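Washing and Storing Bed Sheets
25th June
By the Fairweather Home Desk

Print this page | E-mail this page

Most sheets wear out in the laundry long before they wear out on the bed. A few changes to how you wash and dry them will add years to a set.

How often to wash

Once a week suits most households. Go to every four or five days in hot weather, or if a pet sleeps on the bed. Pillowcases pick up skin oil and hair products faster than the sheets do, so change them twice a week if you can.

Stripping the bed

Clear off anything that has been left on top before you pull the corners. Chargers, remotes and hair clips get rolled up in the bedding and go straight into the drum. Run your hand under the pillows and down the gap by the headboard. Shake each piece out before it goes in the basket.
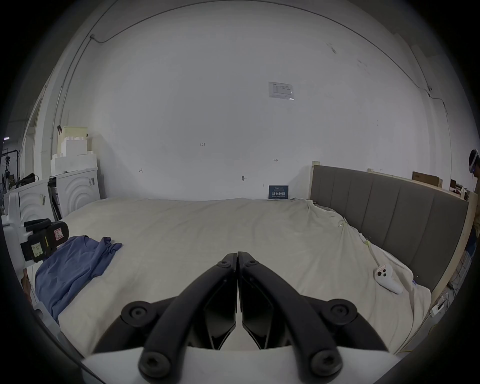 Loading the machine

Wash sheets by themselves. Towels shed lint on them, and zippers and hooks pull threads. Put the fitted sheet in first, loosely, then the flat sheet, then the pillowcases. The drum should be no more than two-thirds full. If the fitted sheet always comes out in a ball with everything else inside it, stop the machine halfway and untangle it by hand.

Use warm water for white cotton and cold for colors. Half the detergent the bottle suggests is plenty in soft water. Skip fabric softener, as it leaves a coating and makes cotton less absorbent.

Yellow marks

Body oil turns pale sheets yellow over time, and chlorine bleach can make it worse. Dissolve 200 grams of washing soda in a tub of hot water, soak white cotton sheets for 2 hours, then wash as usual. Wear rubber gloves. Don't do this with silk or wool.

Drying

Take sheets out while they are still slightly damp and pull the hems straight. On a line, hang them by the hem, folded over a few inches, with the pins away from the corners. In the dryer use medium heat. High heat is what kills the elastic.

Wrinkles

Make the bed with the sheet barely damp and smooth it flat with your palms, working from the middle out. Leave the covers off until it is fully dry. A spray bottle of plain water does the same job on a sheet that has been folded in the closet since January.

Storing

Fold the set and put it inside one of its own pillowcases. Keep it on an open shelf and out of plastic, which traps moisture. Put clean sets at the bottom of the pile and take from the top.

Last updated 25th June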